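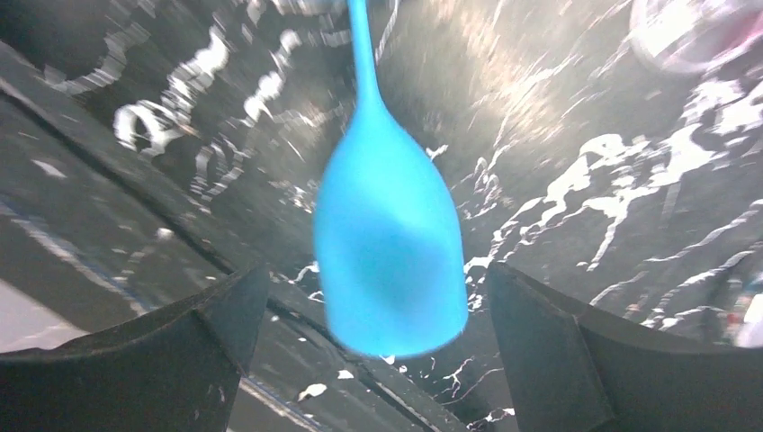 The blue one, hanging up.

Party Glasses, Gold Rack: A Small Gallery

Hi all, Tobias Pennington again! I've been putting together the picnic kit for the Nodmont summer supper and got completely sidetracked by the plastic wine glasses, so they get a page of their own. I bought the gold rack back in January, when I was supposed to be shopping for a new kettle, and it has been waiting for something to hold ever since.

I'm a sucker for bright plastic. My aunt had a whole cabinet of it at the lake house in Zurville (orange tumblers, a yellow pitcher with a lid that never fit) and I still think lemonade tastes better out of something loud. We have 65 people coming to the supper this year, eleven more than last time, and I'm not handing real crystal to anybody on a lawn. Pink, green, blue - bring it on.

The color I wanted most was that sky blue. It's such a cheerful shade, and I can already see it next to the striped napkins. The rack is the fancy half of the deal. I went back and forth between this and a plain white one from Povex for 30 dollars, and the gold won because of the curls. I love the curls! My sister says they look like something off a garden gate, and she didn't mean it kindly, but I took it as a compliment.

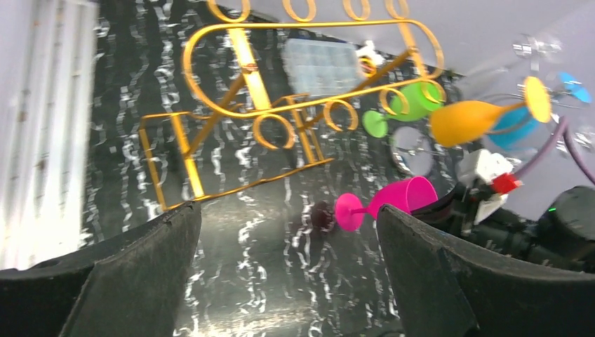 Gold curls, with the hot pink glass and the lime green one lying on their sides.

Pink against that black tabletop might be my favorite combination of the lot. I was worried the pattern on the table would be too much with everything else going on, all those squiggly white streaks, but I think it makes the colors pop. The green is more of a margarita green than a wine green, if you ask me, so that's probably what will go in it.

A couple of you asked how I keep a set like this clean. Warm soapy water, a soft sponge and a dish towel, and I never stack them. Haddad down the street swears by a splash of vinegar in the rinse - I haven't tried it yet, but his pitchers do look great.

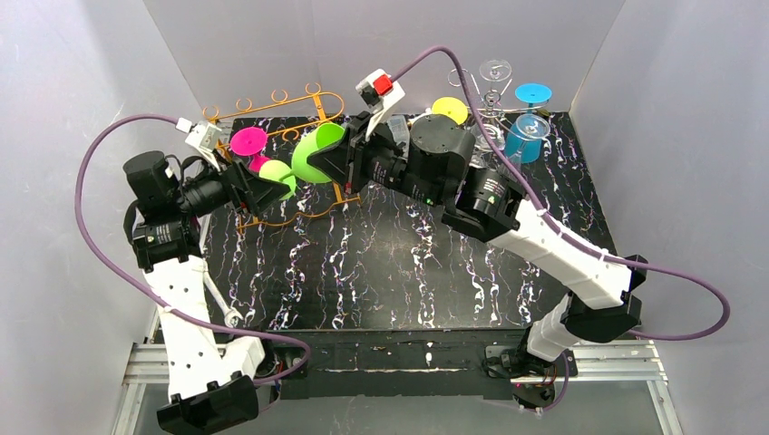
Coming up next: the napkins

I have finally picked a stripe (navy and cream, after far too many samples) and I'll post those as soon as they're hemmed. If anyone has a spare picnic basket with a lid that shuts, please write to me before I buy another one.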